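4.2 Setting the earth-fault pickup on the Briem feeder relay

1. Open the test links before you touch anything. The relay will not remind you.
2. Hold SET for 2 seconds until the menu appears.
3. Enter the pickup current in amps, primary side. The factory value is 40, a number that suits the factory.

Caution: Saving restarts the relay. The feeder is unprotected until the green lamp returns. 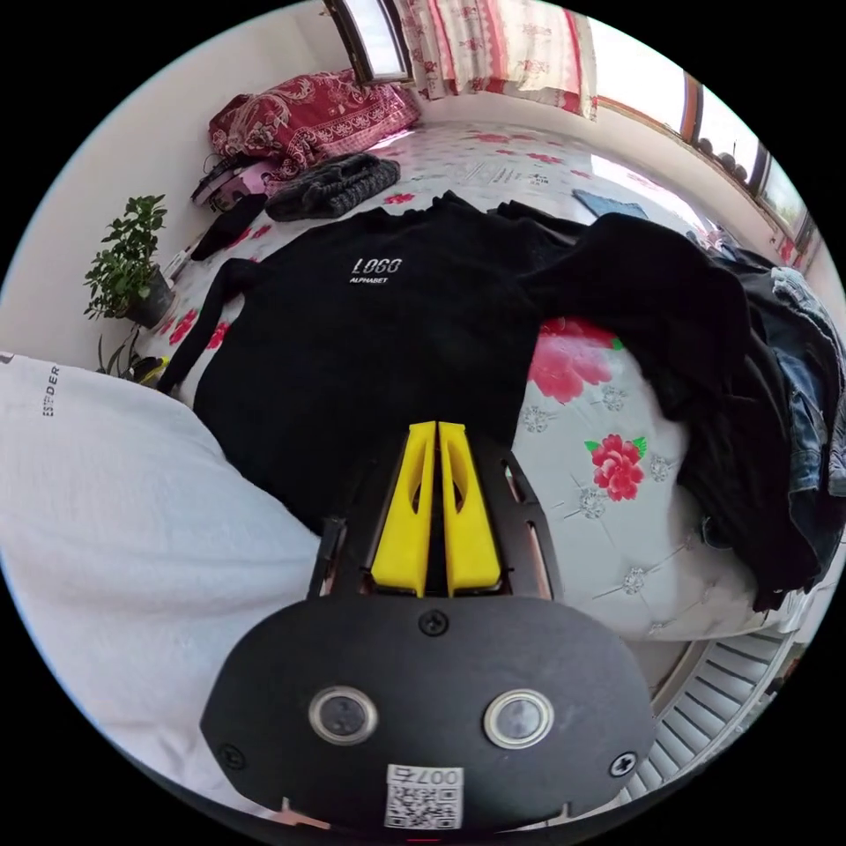
What happens to the event log when the relay restarts?
It stays in memory, up to 3,000 entries, after which the oldest are overwritten.

4. Close the test links and write the new value on the door card, legibly this time.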